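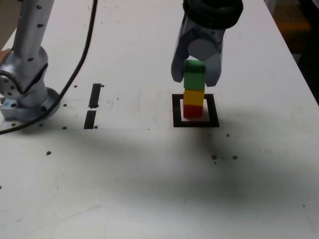 Section 4. Setting Up the Simora Barrel for Silver and Brass Jewelry

Read Section 3 (Electrical Connection) before starting. The steps below apply to the single-barrel Simora tumbler with rubber barrel and clamp lid. They cover finished rings, plain chain, ear wires and pendants without stones. For pieces with stones, see "Items not to be tumbled" further down.

4.1 Placing the base

1. Set the base on a level surface with the motor housing toward the back. The vents on the housing must be clear on both sides.

2. Check that both roller shafts turn freely by hand. The drive shaft is stiff to turn because it pulls the belt. The idler shaft should spin with almost no effort.

3. Fit the end stop on the left side of the base. The lip faces inward. If the barrel walks off the rollers during a run, the end stop is on backward or has not been pushed down to the base.

4. Leave the unit unplugged until step 5 of 4.3.

NOTE: The feet are soft rubber and may mark a painted bench. A cork mat can be used under the base. Do not use foam or folded cloth.

4.2 Washing new shot

New steel shot is shipped with a film of oil. It must be removed before the shot touches silver. Kurek mixed shot is supplied with the unit and contains balls, pins and saucers in one bag.

1. Empty the bag of shot into the barrel. Add warm water to cover and a small squirt of dish soap.

2. Close the lid as described in 4.3 and run the barrel for 16 minutes.

3. Pour the contents through the strainer and rinse until the water runs clear. Gray water on the first wash is normal. Repeat the wash if the water is still gray. 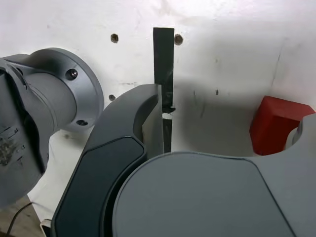
4. Return the rinsed shot to the barrel at once, or dry it fully on a towel. Shot left damp in air will rust overnight, and rusted shot scratches. Shot that is to be stored for more than a day should be kept under water with a little Dradon solution in a closed jar.

CAUTION: Do not rinse shot over an open drain. Pins pass through most sink screens.

4.3 Loading and first run

1. Inspect each piece. Solder joints must be complete, and all pickle must be rinsed off. File and sand marks will not be removed by tumbling. Steel shot burnishes the surface and takes no metal away, so a deep scratch will come out as a shiny deep scratch.

2. Thread chains onto a short length of copper wire and twist the ends together. Loose chain will knot. Tumble one chain per load.

3. Place the pieces on top of the shot. Shot and jewelry together should come to half the height of the barrel or slightly more. Add water until it stands a finger's width over the load, then add one capful of Dradon burnishing liquid. Do not add more to get a faster result. Excess liquid makes foam, which cushions the load and slows it down.

4. Wipe the rim of the barrel and the inner face of the lid. Press the inner lid down evenly, set the outer lid over it, and tighten the knob by hand. Lay the barrel on its side on a paper towel for 4 minutes. If the towel is damp, open the lid, wipe the rim again and reseat it.

5. Set the barrel on the rollers, connect the power cord, and switch on. The barrel should turn steadily with a soft rushing sound. A heavy knock once per turn means the barrel is underfilled.

6. Stop after one hour and check a piece. Most rings need two to three hours. Heavy cast pieces may be left longer. Ear wires harden as they tumble and are usually ready sooner than the rest.

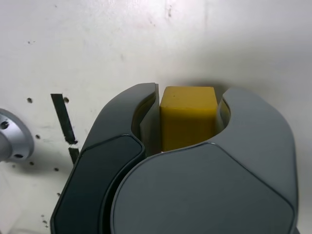

4.4 Items not to be tumbled

Do not load any of the following with steel shot:

- amber, pearl, coral, shell, opal, turquoise
- glued settings, leather, cord, wood
- pieces with an applied dark patina that is meant to stay
- hollow forms with an open vent hole
- plated findings of unknown thickness

Faceted stones of garnet hardness or harder can be run if set in a full bezel. Check the bezel for gaps first. A pin of shot lodged behind a stone cannot always be taken out without lifting the setting.

4.5 Unloading and care

1. Switch off and unplug before lifting the barrel.

2. Open over a strainer set in a bowl. Rinse shot and jewelry together under running water.

3. Pick out the jewelry and dry it with a soft cloth. Look inside jump rings and behind hinges for stray pins.

4. Wash the barrel with soap and water after each use. Never run brass and silver in the same liquid. If silver comes out pink, the solution was carried over from a copper or brass load, and both barrel and shot must be washed as in 4.2.

5. Put one drop of light oil on each shaft bearing after every 14 loads. Keep oil off the rollers and the belt. 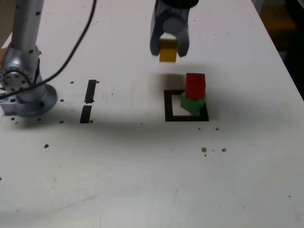
Page last changed: August. Replaces the earlier text of 4.3 and 4.6.

4.6 Faults on first use

Barrel does not turn, motor hums. Switch off at once. The load is too heavy or the belt has slipped from the drive pulley. Remove the belt cover (3 screws), reseat the belt and refit the cover before testing.

Barrel turns, then slows. The rollers are wet or soapy. Dry the rollers and the outside of the barrel.

Liquid is black and pieces are dull. The barrel is new and has not been washed, or the shot is dirty. Wash both. A new rubber barrel may need two washes before the gray stops.

Lid bulges. Gas has built up in the barrel. Stop the unit, let it stand, and loosen the knob slowly with the lid facing away from you. Do not tumble aluminum pieces in this barrel.

Replacement belts, lids and knobs are sold through the Fandville parts counter. Give the letter code molded in the bottom of the barrel, as lids from the older pattern do not fit.

Comments

Guest: Does the capful mean the cap on the small bottle or the big one? They are not the same size.

Guest: Small one. I used the big cap and had foam all the way to the lid.

ringbench: Step 4 in loading fixed my leak. There was a bit of grit on the rim I couldn't see but could feel with a fingernail.

Guest: Can the shot be mixed with older shot from another maker? Mine is all balls, no pins.

Related items

Section 5. Using dry media in the Simora barrel
Kurek shot: sizes and shapes
Dradon burnishing liquid: mixing and storage
Replacing the drive belt
Cleaning rusted shot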